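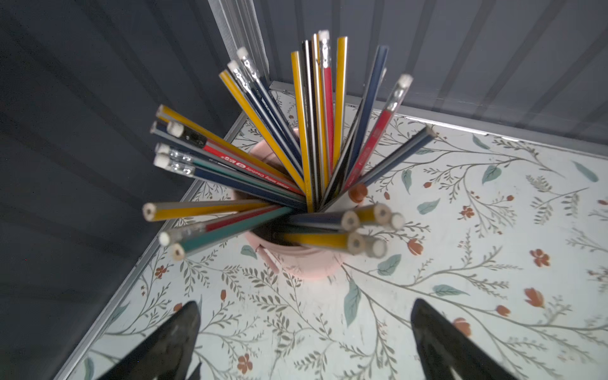 Support Record 1677
Product: Duvell Steam and Blend baby food maker
Category: Preparation and texture
Status: Closed - resolved with guidance

Issue reported

The customer contacted Wukero Household Support regarding carrot puree prepared for an eight-month-old child. The puree remained grainy after blending, and firm pieces were found in the finished food. The customer asked whether the blade required replacement.

Details supplied by the customer

Quantity of carrot: 300 grams, peeled and cut into thick rounds.
Water in the tank: filled to the lower line.
Steam setting: one cycle, standard.
Blending: one continuous run, with no liquid added.
The same result was obtained on three occasions. Pear and zucchini prepared in the same unit had been smooth.

Initial assessment

The results with softer produce indicated that the blade was turning correctly. The customer was asked to unplug the unit, remove the bowl and check that the blade was seated fully on its post. The blade was confirmed to be in place and free of damage. No error light was showing.

Steps advised

1. Cut the carrot into small cubes of even size. Thick rounds may remain firm at the center after one standard cycle.
2. Fill the water tank to the upper line and select the long steam cycle.
3. Test several pieces with a fork before blending. If any piece resists the fork, steam again.
4. Add 90 milliliters of the cooking water, a little at a time, and blend in short bursts. Scrape down the sides of the bowl between bursts.
5. Check the puree for firm pieces before serving.

Customer response

The customer repeated the recipe with smaller pieces and the long cycle. The puree was improved but still slightly coarse at the bottom of the bowl. The agent advised dividing the batch in two - the bowl had been filled above the marked limit for root vegetables. A second attempt with half the quantity was reported as smooth.

Additional question

The customer asked whether the remaining puree could be frozen in a Madis portion tray. The agent advised that the puree be cooled promptly, covered and frozen in single portions, and that thawed portions not be frozen again. Some separation of water after thawing is normal and may be corrected by stirring.

Resolution

No fault was found with the unit. No replacement part was issued. The customer agreed to closure of the record. If the texture problem returns with half batches, the customer should reply to this record and include the serial number printed under the base.

Last updated: August 4, 2025

Related records
Duvell: water remains in tank after steam cycle
Duvell: orange staining on bowl and lid
Madis portion tray: lid does not close when full
Najjar hand blender: puree too thin for spoon feeding
Removing scale from the steam plate

Contact Wukero Household Support | Copyright Wukero | Back to top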